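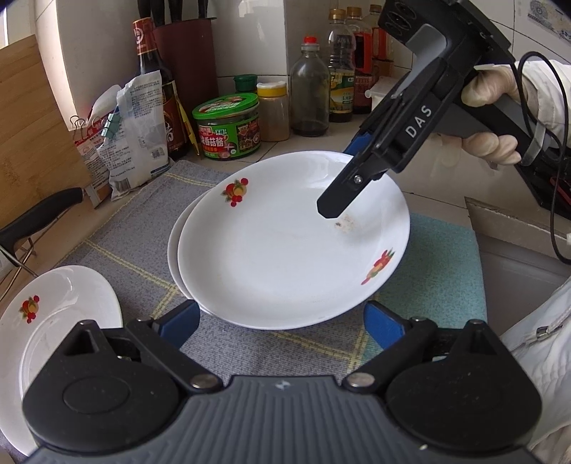 **Stain on white plates with the fruit print, what takes it off?**

**stiltmont_kitchen** (56 posts)

I have a set of white plates with fruit decals on the rim. I bought them secondhand at a shop in Huerta, so I don't know the maker. One of the big ones has a smudge on the eating surface that dish soap doesn't move. I tried the green side of a sponge on a small spot and got nowhere. The glaze still looks glossy. What should I try next without hurting the decals?

**oldcrock**

Baking soda and a little water, made into a paste. Leave it on for ten minutes and rub with a soft cloth. Keep it on the flat part and stay off the fruit. Also, put the green sponge away. It will dull the glaze.

**Fukthorpe3084**

I disagree on the baking soda. It's fine if this is a food stain. If it's metal marking from a knife or a pan, you want a cleanser with oxalic acid in it. Which is it? Does it look brown or gray?

**stiltmont_kitchen**

Depends on the light. Brownish up close, darker gray near the window. I put everything out on the checked cloth, bowls too.
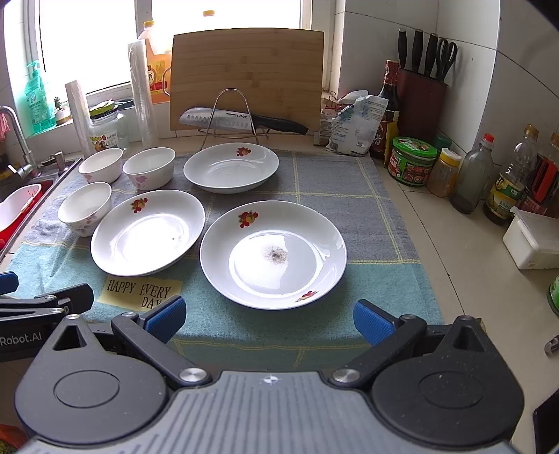
*Plates and bowls on the cloth. The marked plate is the one in front, right of center.*

The bowls have pink flowers on the outside, so they came from some other set. They don't have the problem. I use them every day and I'm not asking about those.

**Fukthorpe3084**

Dark gray sounds like metal to me. Do you cut on these plates?

**stiltmont_kitchen**

Sometimes. The SUPOR knife on the rack gets used for fruit, and I don't always bother with the board.

**oldcrock**

Knife marks are thin lines. What I see on the front plate is a smudge. I'd still call it residue and go with the paste first. It costs nothing.

**gluepot**

Before anybody scrubs, run a fingernail over it. If you feel an edge, something is sitting on top of the glaze. If it's smooth, it may be under the glaze and it's not coming out. I've got a Stollent platter with a stain like that. I soaked it overnight twice and it looks the same.

Those specks on the left plate, are they the same stuff?

**stiltmont_kitchen**

Could be. I hadn't looked at that one closely. My nail catches a little on the big smudge, so it's on top.

**oldcrock**

Then paste. Do the specks at the same time.

**Fukthorpe3084**

If the paste doesn't shift it, go to the oxalic cleanser. Gloves on, one minute, rinse well, and keep it off the decals. I don't agree with using baking soda over and over on a decorated plate.

**gluepot**

Whatever you use, wash them by hand afterward. Older decals can fade in the dishwasher.

**stiltmont_kitchen**

OK. Paste tonight after dinner, and I'll pick up the cleanser if I need it. I'll post back in this thread.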